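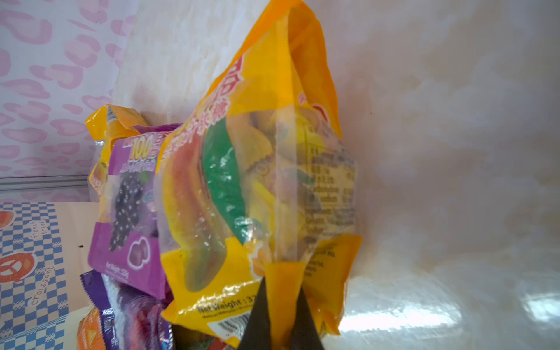

The fold at the foot of the bag, held between the fingertips, as the wrist camera has it.

In praise of the dull middle

Thursday, October 15, 2026

I have spent most of my working life on the bits of robot software that sit between the clever part and the motors, and I would like to say a few kind words for them, as they rarely get any. At Nernance we have a two-armed cell that packs snacks into a paper carrier bag, and when people come to see it they ask which model we are running. It's a perfectly good question. I answer it as well as I can, and then I try (gently, I hope) to steer them towards the clock synchronisation, and I can watch their faces fall.

My view is that most small teams put too much of their week into the policy and far too little into the tools for looking at what the policy did. I held the opposite view for years, so please don't take this as a scolding. I loved training things. I still do. There is a particular pleasure in starting a run before bed and coming down in the morning to a curve that has gone the right way, and no timestamp checker will ever give you that.

But consider a bag of gummy sweets. It has a soft middle, a shiny surface that throws the ceiling lights back at you, a crimped edge that folds whichever way it likes and a weight that slides about inside. A planner that thinks in boxes will draw you a lovely box round it and be wrong about all the faces. When a grasp on something like that goes badly, the reason may be in perception, or in the planner, or in the controller, or in a wrist image that reached the planner later than it claimed to. From across the room all four look the same: the arm goes in, something crinkles, and you say "oh".

Last September we had a fault of exactly this kind in the release step, and I am a little ashamed of how we went about it. We gathered more demonstrations. We changed the loss. We had a long and quite enjoyable argument about action chunking. The cause, when we found it, was that one camera's frames were being stamped on arrival instead of at exposure, and under load the gap grew to 40 milliseconds. The policy had been learning, very faithfully, from pictures of where things used to be.
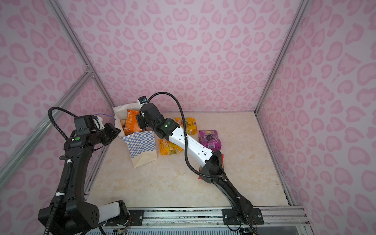 Both arms at the cell, with the checkered bag standing beside the left gripper.

What found it was Vonero, our replay viewer, which had been sitting half finished in a branch because everybody always had something more pressing to do. It is a plain thing. It puts every camera stream, the joint positions and the commanded targets against one time axis and lets you drag a slider. You drag it to the moment the finger stops in the picture, you look at the moment the finger stops in the joint log, and if those two don't agree you have your answer before your tea is cool enough to drink. We went back through 435 recorded episodes with it, and I learnt more about our own cell from that than I had from the whole of the summer's training.

I know the case against, and I have a good deal of sympathy for it. Tools eat time. Anybody who has worked in an office knows somebody (it may well be themselves) who will build a beautiful dashboard sooner than face the actual problem. There is also a fair point that if models keep improving, they will simply learn to put up with late frames and sloppy calibration, and all my careful plumbing will look as quaint as a hand-drawn map.
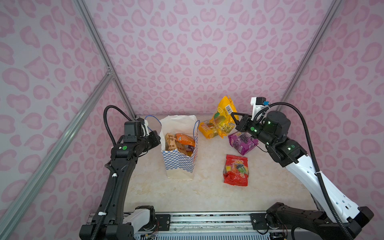
Perhaps they will. I would only say that a model which puts up with a fault is also hiding it from you, and that you may want to know about it on the day you swap a cable or move a mount and everything goes strange. Two arms sharing one small table make this sharper still. Each arm has to know where the other one is now, as near to now as the software can manage, and a scheduler that lets one side fall behind is asking them to be polite to each other by guesswork. Banarell, the scheduler we use, started out as a loop with a sleep in it. I wrote that loop. It was fine for one arm and a foam cube, and it had no business anywhere near a paper bag with handles.

Ah, the handles! I could go on about handles for some time. A thin cord that stands up near the mouth of the bag is hard to see in depth, comes and goes in the wrist view, and has no fixed shape for a planner to avoid. We have tried segmenting it, padding it and pretending it isn't there, and the best we've managed so far is a slow approach from above with a check on the motor currents on the way down. I'm not proud of this as science, though I am rather fond of it as a bit of common sense written in code.

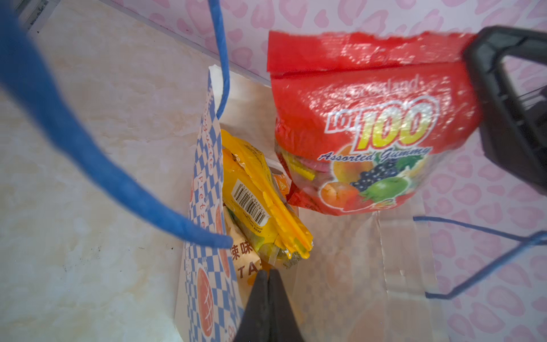
What I would ask for

If you run a small group and have any say in how the time is spent, give your viewer an owner and a place in the plan, the same as you would for the policy. At our Gallagher office we now keep six working days out of each cycle for tooling alone, and so far nobody has asked for them back.

I would also ask that papers and talks spare a paragraph for it. Tell us how you stamped your frames. Tell us what your scheduler does when one arm is late, and how many of your early failures were in the learning at all. Of the last 13 bugs I closed on the packing cell, I had to retrain for only one, and I'd dearly like to hear how that compares with yours.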